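1/ OK so I've been promising a thread on learning to bake sourdough in a tiny apartment kitchen and my dough is doing its long rest, so let's go. I have no training. I have a bag of flour, a drawer that sticks and a lot of opinions.

2/ First, the starter. Mine is called Puster and lives in an old pickle jar. For the first week I was sure I'd killed it. It smelled like nail polish remover and just sat there. Keep feeding it! Equal weights flour and water, same time every day.

3/ I was using 100 grams of each, which is way too much when flour is this hard to find. You can keep a much smaller starter and it does just as well. I wish I'd figured that out before I threw half a bag of rye in the trash.

4/ Speaking of flour. The corner store had nothing for weeks, then one morning in April there was a stack of a brand called Trisov that I'd never seen before. Bought two bags. It drinks more water than my usual stuff, so the dough came out stiff the first time. Add a splash more and don't panic.

5/ Weigh everything. I know, I know. I did cups for my first three loaves and got three completely different breads – one of them I could have propped a door open with. My scale is an ancient Kramer that turns itself off if you take too long, so I talk to it a lot.

6/ Lids, plates, shower caps, whatever. People get very fancy about covering dough. I've used a dinner plate on top of the bowl since day one and it's fine. A shallow plate with a bit of a rim sits nice and flat.

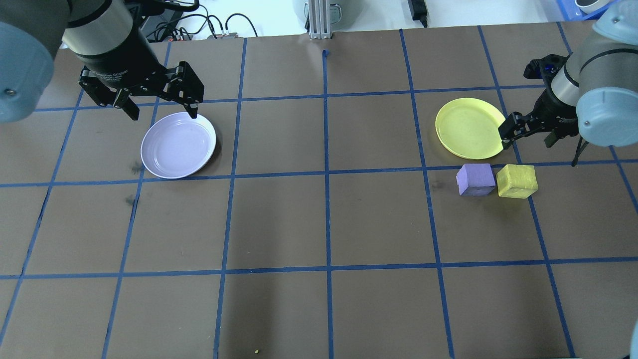
7/ Shaping! This is where I lose my temper. Wet hands, quick moves, and stop before you think you're done. I always want to give it one more tuck and that's the one that tears the top.

8/ Overnight in the fridge if you can wait. I take out the middle shelf so the bowl fits, which means the milk lives on its side until morning. Totally worth it for the flavor.

9/ Bake it in the heaviest pot you own with the lid on. Mine's a secondhand Cunari with a chip in the handle. Lid off for the last stretch until it's darker than feels right. I pulled my early ones way too soon and they were gummy in the middle.

10/ Then let it cool, 42 minutes is my personal record before cutting in. The books want longer. The books don't have to smell my kitchen.

11/ Someone asked about weight, so: my biggest loaf came out at 759 grams after baking and it was gone by the next night. Toast, soup, more toast.

12/ Puster needs feeding so I'm off. Send me your flat ones too, I want to see them all – and if you've got a good discard pancake recipe, drop it below, please!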